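The Bag After It Is Opened

A chip bag is designed for the shelf, and most of the engineering stops there. The film is a laminate: an outer printed layer, a metallized barrier in the middle, a sealing layer inside. Once the top is torn, the barrier still works but the opening does not.

At Putell, a packaging workshop that shares a building with the snack maker Vustel, staff spent December on that second stage. They opened 491 bags by hand and stored them in a kitchen cupboard, half folded and clipped, half left as torn. The folded bags held their crunch longer. The size of the gain depended mostly on how straight the tear was.

A ragged tear is the common case. Pulling the front and back panels apart splits the seal evenly when the force is centered. Pulling from one corner sends the tear down into the panel, and the fold then has to start below it.

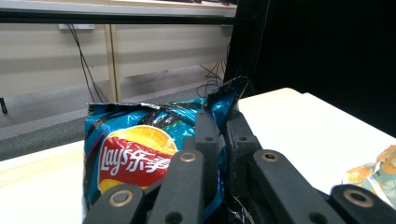 What is the best way to close a half-eaten bag?

Press out the air, fold the top down 2 times past the lowest point of the tear, and clip across the full width. A clip at the center alone lets the corners lift.

Clips vary more than their prices suggest. The Plillow, a long hinged bar, covers a family-size bag in one piece. The Eren is shorter and stiffer, and suits single-serve sizes. Rubber bands grip well but crush whatever sits near the top — a real cost with thin chips.

Storage position matters less. Bags kept upright and bags laid flat gave similar results in the Putell cupboard, provided the fold held.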